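De : Leonilde Abreu
À : liste du quartier Hirkum
Date : 28 mai 2025
Objet : Re: Fête des lumières, horaires et stands

Bonjour à tous,

Sotiris Stamatopoulos a écrit :
> La mairie nous laisse la place Marciniak pour 3 soirs, à partir de 16 h.
> Est-ce qu'on garde le marché au même endroit qu'en février, ou est-ce
> qu'on le rapproche du kiosque ? Il me faut une réponse avant de
> renvoyer le plan.

Pour moi, on le rapproche du kiosque. En février, les gens qui sortaient du concert repartaient par la rue Skunik sans passer devant les stands, et plusieurs exposants s'en sont plaints. Il reste à vérifier l'alimentation électrique — l'armoire côté kiosque n'a que deux prises.

J'ai 66 demandes de stand. Je propose de placer l'alimentation le long du mur et les artisans au centre.

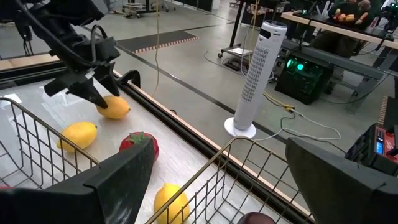
Pour les guirlandes, celles de l'an dernier sont toujours dans le local. Il faudra les tester avant de les accrocher, deux étaient en panne au démontage. Le défilé des lampions partirait de l'école le deuxième soir, avec arrivée devant le kiosque.

Sotiris, peux-tu demander si les camionnettes ont le droit de rester sur la place pendant le déchargement ? J'envoie le plan corrigé dès que j'ai ta réponse.

Leonilde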